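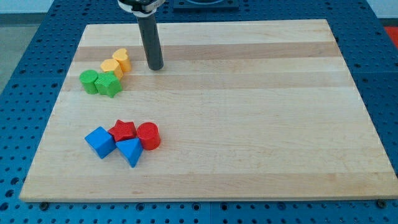 最終更新:2018年10月7日

## 棒が板を押したまま、保護停止が働きません

**urmas_dzene**

はじめて投稿いたします。日本語は勉強中ですので、読みにくい文がありましたらお許しください。

私たちの作業は、アームの先に付けた棒で、板の上のブロックを横に押して、色ごとに寄せることです。つかむ動作はありません。アームはDutetti、制御装置はBoatengを使っています。

きのうの夕方、青い立方体を押す動作の途中で、棒の先が板に強く当たりました。私は保護停止になると思いましたが、アームは止まらずに、棒を板に押しつけたまま横へ進みました。私が非常停止ボタンを押して止めました。けがはありません。板に長い傷が付いて、棒の取付部が少し傾きました。

設定は次の通りです。

- 棒の先と板のすきま:5 mm
- 保護停止のしきい値:約80 N
- ログに残った下向きの力の最大値:11 N

力の最大値が小さすぎると思います。傷の深さと合いません。どこから調べるのがよいでしょうか。

**kita_no_seibi**

11 Nであの手の板に長い傷は付きにくいですね。力の値を疑う前に、ツールの設定を見てください。棒の長さと質量は、今付いている棒の値になっていますか。前の工具の値が残っていると、高さも力の推定もずれます。

**urmas_dzene**

お返事をありがとうございます。確認しました。長さは正しい値でした。しかし、質量は前のグリッパーの値のままでした。これは私の間違いです。

ただ、質量だけで、棒の先が板まで下がることはありますか。そこがまだ分かりません。

**p_sato**

質量の件は直すとして、主な原因は高さのほうだと思います。木の板は反ります。すきま5 mmは、板が平らなときの話です。教示したのはいつですか? うちでは板を9点で測り直してから動かしています。

**ilze_parn**

横から失礼いたします。Urmasさんと同じVurkskaの工房で働いています。

私は板の反りという意見に賛成できません。今朝、定規を当てて測りましたが、反りは1 mmより小さかったです。板は前の側をボルトで青い定盤に固定してありますし、ボルトもゆるんでいませんでした。

それより、棒の取付部(Brudettiの部品です)が先にゆるんで、棒が下へずれたと私は考えています。ねじを締めた記録が、先月から残っていません。

**p_sato**

取付部が傾いたのは、当たった結果かもしれませんよ。順番は、あとから見ても分からないでしょう。

**ilze_parn**

その通りです。順番は証明できません。けれども、棒の首のところに、上下にこすれた新しい跡があります。横に押されただけなら、このような跡にはならないと思います。

**kita_no_seibi**

どちらが先だったかは置いておいて、止まらなかったことのほうが重大です。すきまは人が間違えることもあるし、部品もゆるみます。そのときに止まるかどうかの話です。

しきい値80 Nはこの作業には高すぎます。ブロックを押すだけなら、そんなに要りません。誰が決めた値ですか。

**urmas_dzene**

前のグリッパーのときの値です。棒に替えたとき、そのまま使いました。恥ずかしいことですが、書いておきます。

きょう、次のことをしました。

1. 質量を棒の値に直して、力のゼロ点を取り直しました。
2. 保護停止のしきい値を25 Nに下げました。
3. 取付部を外して新しいものに替え、ねじに合いマークを付けました。
4. 棒の高さに下限の平面を設定しました。

そのあと、板の上に柔らかいゴムを置いて、低い速度でわざと棒を下げる試験を8回しました。7回は止まりました。1回は、止まるまでに時間がかかりました。

**p_sato**

その1回が気になります。横に動きながら下げたときではないですか。

**urmas_dzene**

はい、横に動いているときでした。ほかの試験は、まっすぐ下げただけです。

**kita_no_seibi**

では、まだ自動で動かさないほうがいいです。横移動中だけ力のフィルターが強くかかる設定になっていないか見てください。それと、試験中は棒と板の間に手を入れないこと。ブロックを並べ直すときは、必ず停止させてからです。

**ilze_parn**

並べ直しについて、一つ質問があります。私たちは今まで、一時停止だけで手を入れていました。一時停止では足りませんか。

**kita_no_seibi**

足りません。プログラムが再開されたら動きます。サーボを切ってください。

**p_sato**

そこは現場のリスクアセスメント次第だと思いますが、今回のように止まらなかった機械なら、私も切ります。

**urmas_dzene**

分かりました。今日から、サーボを切ってから手を入れることにします。手順書も直します。

フィルターの設定は、見つけました。横移動のときだけ別の値が入っていました。この値を変えてよいかどうか、Boatengの窓口に問い合わせています。返事は11月になるかもしれないそうです。それまで、自動運転はしません。Ilzeさんが撮った首の跡の写真も、窓口に送りました。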